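The Long Way to Window Two

I was already late for the Ivum building when I decided to count the slabs. I know how that sounds. But my appointment was for three on Thursday, I had the wrong form in my bag (I didn't know that yet), and my feet hurt, and the plaza at Cirkbridge is so big that you have to do something with your head while you cross it.

I'd lived in the town for nine years and I had never walked over it in a straight line. You go round by the trees, everybody does, there's shade. But my aunt used to say that when they laid it, the mason put a coin under one of the slabs, and that whoever stopped on that one would remember the thing they'd been trying to remember. She told me this over soup when I was seven, and she said it so firmly that I never thought to ask how she knew. She also said there were 2851 slabs, and she'd walked every one of them looking.

So I counted. I got to 189 and a pigeon came at me sideways and I lost it. Started again from where I stood, calling that one 190, which I suppose is cheating.

What was I trying to remember? That was the trouble! I'd had a word stuck just behind my teeth since September. It was the name of the bakery on the corner where my aunt lived, the one with the poppy seed rolls, and she was gone now and there was no one left to ask. I'd tried the alphabet. I'd tried saying it fast. I'd even looked up old phone books at the library and found a Nguyen Shoe Repair on that street, and a dentist, and no bakery at all.

It was bright out there, the kind of bright that makes you walk with one eye shut. The Ivum building didn't seem to get any closer. I thought about those rolls, how they came in a bag that went see-through at the bottom, how my aunt ate hers standing up with her coat on. I stepped on joints, I stepped over joints, I stopped on one slab for a good long minute because it had a darker patch on it that looked promising. Nothing. Just my own shoes.

I must have done about 900 by the time I gave up. I sat down on a curb and emptied the grit out of my left shoe, and I was thinking of nothing except whether window two closed at four or half past, and I said, out loud, "Bromesik."

Bromesik! Bromesik's Bakery, with the bell on the door. I laughed so hard I dropped the shoe.

I stood up with one sock on the concrete and tried to work out which slab I'd been sitting beside, or had just come off, and they were all the same gray square, going on and on. I put the shoe back on. I said the name again to be sure it would stay. Then I went in and they told me about the form.
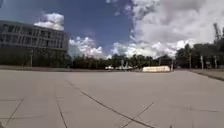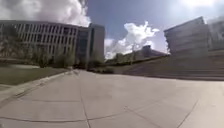
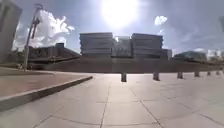
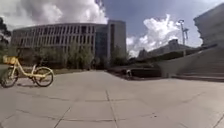 The plaza, with buildings on the far side. The yellow bicycle is in the last one.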